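# Dubbing a Daily Serial for a Regional Channel

Project report by Nele Wouters
Supervisor: Veerle Vermeulen

## What the project covered

My project looked at how a foreign daily serial is prepared for a regional television channel. I followed the Dutch dub of *Jivulberg*, a family drama set in a mountain hotel, which airs in the early evening on the channel Erkico. The dubbing is done at the Tarkgate studio. I spent most of July there and was allowed to sit in on recording, read the scripts, and talk to the staff between sessions.

Erkico bought the first 2 seasons together. Each season has 50 episodes. The channel shows them in the original order but trims the opening titles and moves the recap to the end of the ad break.

## How an episode is dubbed

The studio receives a finished picture file, a dialogue list, and a separate track with music and effects. A translator writes a first version from the dialogue list. An adapter then changes the lines so they fit the mouths of the actors on screen. Lines spoken off camera are left closer to the translation.

Most of the problems I saw came from names and forms of address. In the original, the hotel owner is called by a title that has no Dutch match. The first scripts used "Madam" and later ones used her family name, Van Acker, which the dub had given her. Both forms stayed in the first season and viewers wrote to the channel about it. For season two the studio keeps a name sheet, and every adapter has to check it before sending a script.

Voice actors record alone. They hear the original line in one ear, see the text on a stand, and record the line two or three times. The director picks a take on the spot. Crowd scenes are recorded last, with whoever is still in the building.
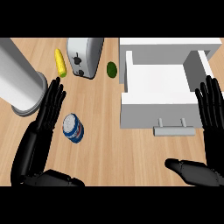
Why does the dubbed version run on a later schedule than the original? The channel waits until a full season has been delivered, and the studio then needs time to get ahead of the broadcast before the first episode airs.

## Viewer comments

Erkico gave me access to 2,000 comments left on its program page. I read them all and sorted them by subject. The largest group asked when the next season would start. After that came comments on the story, mainly the inheritance plot, and then comments on the voices. Complaints about lip sync were rare. Complaints about a changed voice were not — when the actor playing the younger brother was replaced halfway through season one, the comments on that week's episodes were almost entirely about him.

I did not find a good way to sort comments that covered several subjects. I put each one under the first subject it mentioned, and a different rule would have moved some of the totals.

## Limits

I only saw one studio and one serial. I also came in after the first season was finished, so what I write about it comes from scripts and from what people remembered. The contract between the channel and the distributor was not open to me. Veerle Vermeulen suggested comparing the dub with a subtitled version, but none has been made for this serial.

The name sheet and my comment categories are in the appendix.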